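Skanberg publishes good practice note for two-arm table-top robot work

The Skanberg centre for automation practice has published a new note on the safe and orderly running of two-arm robots at table height. It applies from October to all teams working at the centre's Tarside site and to partner groups that share its records. The note replaces the guidance issued under the Stendier programme, which dealt only with single arms.

The note covers work with small household items, such as bowls, open containers and spoons. It runs to 12 clauses, and the main changes are set out below.

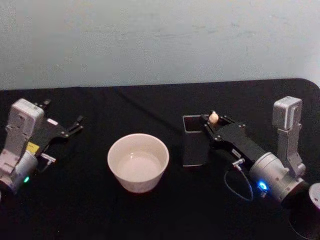

Layout and set-up

Each arm must have a working area agreed in writing before a task begins. Where both arms can reach the same object, the task sheet must state which arm is to handle it and where the other arm is to wait. Cables that cross the table must be kept clear of the path of both grippers. Bowls holding water may be used only if the task sheet says so, and the level must stay below the rim.

Table coverings should be plain and without shine. Teams are asked to smooth the cloth at the start of each session and to check nearby walls and panels for marks.

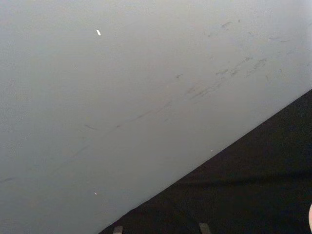 Any new scuff is to be entered in the site log with the time at which it was found. The centre received 61 written replies to the draft, and several asked for this clause to be made stronger. The final wording requires work to stop if contact with a fixed surface is suspected, and a named supervisor must agree before it starts again.

Tools and records

Spoons and other utensils must be listed on the task sheet by type and length. The operator should check the grip at low speed before the tool is moved over any other object. 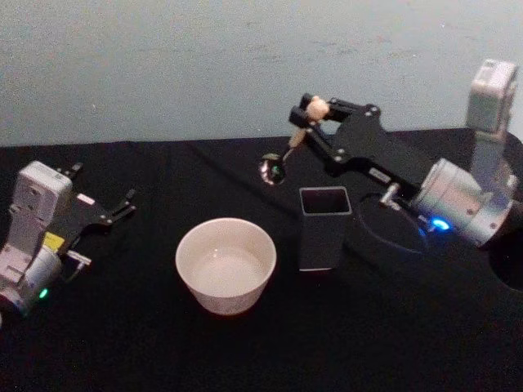
Records must be kept for 100 weeks and must include attempts that were stopped early. A review of 988 earlier records, carried out with Nørgaard, found that stopped attempts were often left out, making it difficult to compare one site with another. The note now provides a single form for all attempts.

Copies are available from the Tarside office. Groups already working under the Stendier guidance may finish their present task sheets before moving to the new form.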